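Small-Bench Chores: Progress Report for the Spring Period

Prepared for the program office at Jomedix by Danuta Olszewski, Bruvari

Period covered: January through April

Summary

The grant asks one question: which of the small, repeated chores in a stockroom, shop back counter or home can a two-armed machine do today without a person standing by? At the end of this period the answer is a few of them, under tidy conditions. Sorting and putting away rigid items works well enough to leave alone for an hour. Anything with a lid, a lip or see-through walls still needs someone nearby.

We are on schedule for recording and behind on unattended trials. Spending is in line with the plan except for gripper parts, covered below.

Recording

We planned 600 recorded demonstrations by the end of April and have 610. All of them were made by people working with a gripper in each hand. The operator does the chore at normal speed and the motion is used to train the arms afterward. Operators need a morning to get comfortable. The usual mistake in the first hour is closing the jaws too early, before the fingers are down around the item.

The chores are divided into 21 tasks. The list has not changed since the winter report, apart from dropping folded dishcloths, which we moved to the second year at your request. The largest group is racks and bins: taking items out of one holder and placing them in another, moving the holder itself, and clearing the table at the end. We use test tube racks for part of this because the holes are regular and a bad placement is easy to score. The same motion covers a cutlery tray, a bit holder or a display stand on a shop counter.

Clear plastic boxes were added in February after Dultus, our retail partner, pointed out that much of their small stock is kept in them.

What works

Rigid, opaque items on a plain surface. The arms pick these up and set them down on the right spot most of the time, and when they miss, they usually try again and get it. Moving an empty rack from one side of the table to the other is reliable. So is pushing a row of boxes back against a stop.

Two-handed tasks are better than they were in winter. The arms used to wait on each other, one finishing completely before the other moved. With the newer training runs they overlap, and the table-clearing task no longer takes so long that a visitor gets bored watching it.

What does not work yet

Clear containers. The arms misjudge where the near wall is and come down on the rim. Changing the lights helped with glare but did not fix it. We think the answer is more recordings with the box in different places, and those are being made now.

Full racks. A rack with something in every hole leaves little space for the fingers, and the arms knock the neighbors. A person does this by feel. We have no touch sensing in the current fingers and did not budget for it.

Mess. When the table starts out untidy in a way that was not in the recordings, results drop sharply. Homes are untidy, and so is the back counter at Dultus by mid-afternoon. I would not want anyone at Jomedix telling a customer that a machine can clear a kitchen counter on the strength of this period's results.

Costs and parts

Finger pads wear faster than the supplier told us. We spent up to 2,000 dollars more than planned on replacement pads and cables, and covered it from the travel line. Gautam, the shop that machines our mounting plates, has changed the hole spacing so that a plate can be swapped without taking the whole gripper apart. No further overrun is expected.

Trial at Dultus

The two-week trial in the Dultus stockroom was planned for this period and has moved to the next one. Their aisle is narrower than the drawing we worked from and the stand had to be rebuilt. The new stand fits. Staff there have asked that the machine not run before 9 a.m., while deliveries are being unpacked, and we agreed.

Next period

Finish the extra recordings for clear boxes. Retrain and repeat the rack and bin tests with the same scoring sheet so the numbers can be compared. Run the Dultus trial. Send you the failure log, with the rim strikes listed separately as you asked.

Decision needed

We would like your approval to replace the two liquid-pouring tasks with two more putting-away tasks. Pouring takes a long time to reset between recordings, and none of the partners has asked for it. If we hear back before the trial starts, the change will cost nothing.

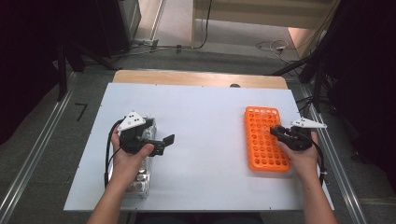 4 min read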